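Clearing out the bathroom shelf

The shelf over our bathroom sink came down in March. It was a glass one, held up by two metal brackets, and one of the brackets pulled out of the plaster while I was brushing my teeth. Everything on it went into the sink or onto the floor. I picked it all up, put it in a grocery bag, and hung the bag on the back of the door, where it stayed for the whole summer.

I mention this so you know how long a person can live out of a grocery bag. You reach in for the toothpaste and get the sunscreen. You buy a second sunscreen because you can't find the first one. By August the handles had started to stretch and I was keeping a second bag on the floor underneath.

The obvious thing would have been to put the shelf back up. I looked into it. The plaster behind the sink is old and crumbles when you drill it, and the landlord's handyman quoted a price for patching that I wasn't going to pay on a rental. So I decided the things would have to live somewhere flat. There's a narrow cabinet in the hall, next to the bathroom door, and the top half of it had nothing in it that we needed close at hand.

I started by tipping both bags out on the table. It was a lot. Some of it I hadn't seen since we lived in the apartment on Dedden Street, and we left there 4 years ago. There was a jar of foot cream from Illés, which is a little pharmacy near my old job, and the lid had stuck so hard that I threw it away unopened. There were hotel soaps. There was a box of bandages with only the tiny round ones left, the ones that don't cover anything.

My rule was simple. If it was expired, it went. If I couldn't remember what it was for, it went. If there were two of something, both open, I used up the older one first and put the newer one at the back. I didn't make a spreadsheet and I didn't buy a label maker.

For sorting I used plastic bins. I already had a few from Skastska, the discount housewares place out past the car wash. They come in cream and in gray and I like the cream better because you can see when it's dirty. They're shallow, with rounded corners and a rim that curls over, so there's something to get your fingers under when you pull one off a shelf. I have three of them going now. One is for teeth and shaving, one is for first aid, and one is for tubes.

Tubes needed their own bin. They're the worst shape to store. Laid flat, they slide over each other and the one you want is always on the bottom. Standing on their caps they're fine, as long as there's a wall close enough to lean on.

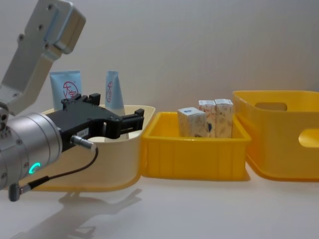
Zillia Heights, 29/09/2025

The light-blue tubes went in first, side by side, crimped ends up. Both have a red logo on them, so I can pick them out from the hall without my glasses. The rest of the tubes will go in next to them as I get through the pile.

I should say something about depth, because I got it wrong the first time. I began with a deep basket, the kind you'd put magazines in, and the small tubes disappeared into it. I'd have been digging around in there every morning, same as with the bag. A shallow bin lets the tops stick out over the rim. You look down and you see what you have. The drawback is that a tall tube can tip if the bin is nearly empty, so I've been putting a folded washcloth in the gap until there's more to fill it.

The first aid bin took longest. I checked every date. Most of the ointments were past theirs, and a bottle of peroxide had gone so long ago that the print on the back had rubbed off and I was guessing from the style of the label. I kept the tweezers, the good scissors, the thermometer and one roll of tape. I made a short list of what to replace and stuck it inside the cabinet door — regular bandages, gauze, something for burns.

Teeth and shaving was quick. The brushes we're using stay in a cup by the sink, and the spares go in the bin with the floss and the blades. I found 3 unopened packs of floss, so I won't be buying any for a while.

It took me 60 minutes to get through the first bag. The second one I've only half finished. It's mostly travel bottles, and I can't decide about travel bottles. We take one trip a year. I've put them in a shoebox on the bottom shelf for now, which I know is the same thing as the grocery bag with a lid on it.

The hall cabinet itself needs work. The door sticks, and the upper shelf bows a little in the middle, so I've put the heaviest bin at the left end, over the bracket. I wiped everything down with dish soap and left the doors open overnight to air out. There was an old smell of shoe polish in there that has mostly gone.

The two holes where the glass shelf used to be are still in the bathroom wall. I bought a small tub of filler and it's sitting on the edge of the tub. I'll get to it after the travel bottles.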